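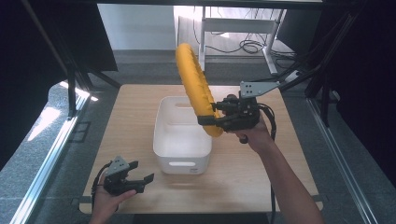
Pindmont Recipe Swap Club

Hi, and thanks for grabbing the recipe file! I'm Florence Arsenault and I typed up most of it, so the typos are mine. There are 2994 rows, one recipe per row, and 2878 of them have a full ingredient list. The rest only have a title and maybe a note like "see Mom's card."

Columns are title, cook, servings, ingredients and steps. Servings is blank a lot – people just wrote "feeds a crowd."

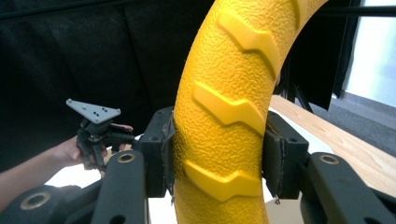
I left the spelling alone, so you'll find zucchini three different ways. Cups and spoons are US sizes, except in the Ansari family's bread section, where everything is in grams.

Jacqueline Bouvier is still sorting the pies (so many pies!), and her part should land in September. Please share it freely, but keep the cooks' names in.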